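Call for Participants: Open Day Demonstrations, Barkero Laboratory, Girninstead

The Barkero Laboratory invites expressions of interest from members of the public who wish to take part in its July open day. Eight places are available. No technical background is required, and applicants who have never visited a research laboratory are encouraged to apply.

Barkero studies how robots may be taught ordinary household tasks by following the movements of a person's hands. Visitors to the open day will watch this work being carried out. Participants will also have a turn at the table themselves, under the direction of laboratory staff.

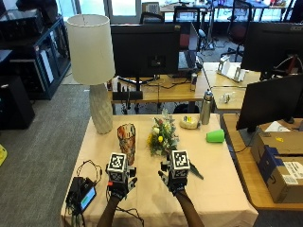 Each participant will attend one session of three hours, including a safety briefing, a fitting and a supervised practice period. During the demonstration, participants will be asked to handle everyday objects, such as flowers, cups and bottles, at a natural pace while visitors observe. Staff will speak to the audience throughout. Participants are not expected to answer questions, although they are welcome to do so.

Applicants must:

be 18 years of age or older;
be comfortable wearing equipment on both hands while seated or standing at a table;
be willing to be watched by small groups of visitors;
be able to attend the briefing in person at Girninstead.

Both left-handed and right-handed people are welcome. Applicants with a recent hand or wrist injury should contact the laboratory before applying. Rings, watches and bracelets must be removed for the session – a locker will be provided. 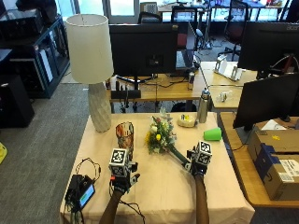 Flower-handling task, with marker cubes worn on both hands.

Hand movements will be recorded during each session. Recordings are stored under a participant number and are used for research and teaching. Participants will receive a written consent form with their letter of offer and may withdraw at any time before or during the session.

An honorarium will be paid on completion, and travel from Brellham will be reimbursed on presentation of receipts. Light refreshments will be served from 3 p.m. in Room 559. The building has step-free access – please note any other requirements on the application form.

To apply, please complete the form available from the Girninstead front desk and return it to Chantelle Hendricks, Open Day Coordinator. Applications must be received by the end of June. Successful applicants will be notified in writing and offered a choice of session times.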